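3.2 Ce qu'on achète d'abord, et pourquoi le bras vient en dernier

Quand j'ai commencé à monter le budget de la cellule à deux bras, j'ai fait comme tout le monde : j'ai ouvert le catalogue à la page des manipulateurs, j'ai regardé les prix, et j'ai refermé le catalogue. Dans le projet Evico, nous avons donc pris les choses à l'envers. Avant de signer quoi que ce soit chez un fournisseur, on fait tourner la cellule en simulation, avec la table, les murs, les objets de cuisine, et on regarde quelles lignes du devis tiennent encore debout à la fin (spoiler : pas toutes !).

La configuration de départ est assez classique, un torse fixe, deux bras, une pince parallèle à chaque poignet, le tout devant une table en bois clair. Je tenais beaucoup aux deux bras. Mon collègue de la comptabilité y tenait nettement moins, et je le comprends : le deuxième bras, dans le devis Fitard, c'est aussi un deuxième contrôleur, un deuxième câblage, un deuxième contrat de maintenance, et la formation qui va avec. On a tendance à lire la ligne « bras » et à oublier les quatre qui la suivent. 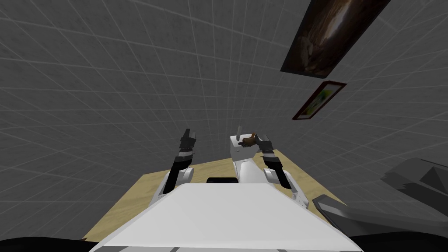 Pour départager les options, nous avons repris la grille de coût de Mitsotakis-Vlachou, qui sépare l'achat initial, l'intégration et ce que les auteurs appellent le coût dormant, c'est-à-dire tout ce qu'on paie quand la machine ne fait rien. J'aime bien cette troisième colonne. Une cellule de laboratoire reste allumée 365 jours par an dans les tableaux des vendeurs, et dans la vraie vie elle attend qu'un doctorant ait fini de corriger son script. Nous avons retenu 200 jours d'utilisation, chiffre que je trouve déjà optimiste, et tous les montants du plan sont ramenés à cette base.

Chaque tâche a été rejouée 50 fois par configuration, avec un ou deux bras, en changeant la position des objets. Je précise que ces essais servent à dimensionner une commande et qu'ils ne disent pas grand-chose de la qualité de la politique de contrôle, dont on parle en section 5. Ce qui m'intéressait ici était plus terre à terre : quelle portée faut-il payer ? Quelle ouverture de pince ? Est-ce qu'on a besoin d'une caméra à chaque poignet, ou est-ce qu'une seule vue d'ensemble suffit pour la première année ?

Sur la caméra de poignet, j'ai changé d'avis en cours de route. Je l'avais rangée dans les options de confort, à commander plus tard s'il restait des sous. Le problème, c'est que la vue d'ensemble perd facilement un petit objet derrière un segment de bras, et qu'à ce moment-là on est bien content d'avoir un autre point de vue. En revanche, la caméra de poignet a ses propres trous : dès que la pince se tourne vers une paroi, l'essentiel de ce qu'elle voit est du carrelage (fig. 4), et on paie alors un capteur, un câble souple et un support pour une information assez maigre. Il faut donc budgéter les deux vues ensemble, ou accepter de n'en avoir aucune de vraiment fiable. 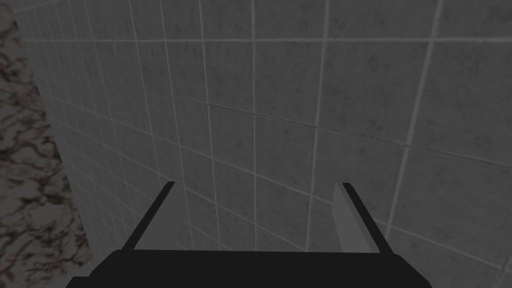 Figure 4. Vue simulée au poignet, pince vide orientée vers le mur carrelé ; bande marbrée à gauche.

Côté fournisseurs, nous avions deux propositions sur la table. Celle de Fitard regroupe tout dans un lot unique, ce qui est très reposant pour l'acheteur, avec une garantie qui couvre aussi les pinces. Celle de Cirkuter détaille chaque poste et laisse prendre le second bras en tranche conditionnelle, à confirmer en mai de l'année suivante. J'avoue une préférence pour la deuxième formule, un peu par tempérament, beaucoup parce que notre financement arrive lui aussi par tranches et que je n'ai aucune envie d'expliquer à l'université pourquoi un bras neuf dort dans sa caisse.

Nous avons enfin gardé 10 % du total en réserve, sans affectation. Les doigts de rechange y passeront sûrement en premier, puis les fixations de caméra, et probablement une table plus profonde si la portée calculée se révèle un peu juste une fois le matériel installé. Le temps de calcul pour la simulation figure sur une ligne à part, à reconduire chaque année tant que la seconde tranche n'est pas levée. Le détail des postes est donné en annexe B, hors taxes et hors transport.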